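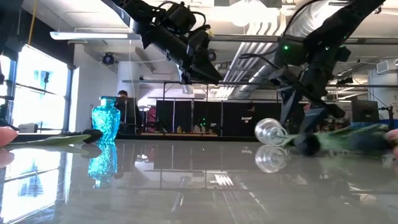
What is the best way to dust a textured glass vase?
Use a dry, soft paintbrush first, then wipe it down with a damp microfiber cloth.

Kallano Help > Home Decor > Vases and Flowers

Print this page | E-mail this page

Artificial tulips keep tipping the vase over

Telma Arancibia
I bought artificial tulips for a narrow-necked vase from Endis. The vase weighs 343 grams empty. With all the stems in, it falls over if anyone bumps the table. I would like to keep this vase. What can I put in it, and should I cut the stems?

Brendan Corrigan
Put clear glass beads in the bottom. I used 300 grams in mine and it stopped tipping. Pour them in through a paper funnel, with the stems out - they jam in the neck otherwise. Then bend the stems so the blooms don't all lean the same way.

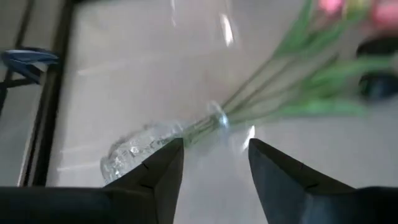 Glass vase on its side, stems fanned out from the neck.

Rocha
Just get a heavier vase.

Clinis
Trimming helps more than beads. Most artificial stems have wire inside, so use wire cutters, not scissors, and take off a little at a time.
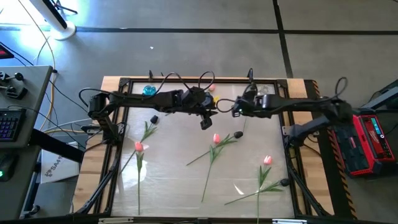

Stem length should be decided before anything goes in the vase. Hold one flower beside the glass and mark where the rim comes. I lay them all out flat first, like the three pink tulips here, so the stems and leaves can be compared side by side. Cut one, try it, then match the others to it - you can't put length back on.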